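Asunto: Re: [Teva] demostraciones en el simulador

Anathi Baloyi escribió:
> ¿Bastan 40 episodios por tarea o seguimos grabando?

Hola, Anathi, y gracias por preguntar, que me alegra mucho verte por la lista.

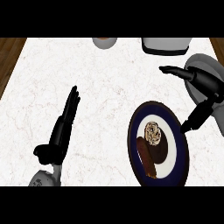 Yo llegaría a 100 por tarea - con 40 la política aún se aprende el recorrido de memoria. Variad mucho la posición inicial: el plato con los dulces, por ejemplo, movedlo también hacia el lado de la mano izquierda. Los 5 episodios fallidos guardadlos aparte, por favor.

Un abrazo grande a todos en Brukar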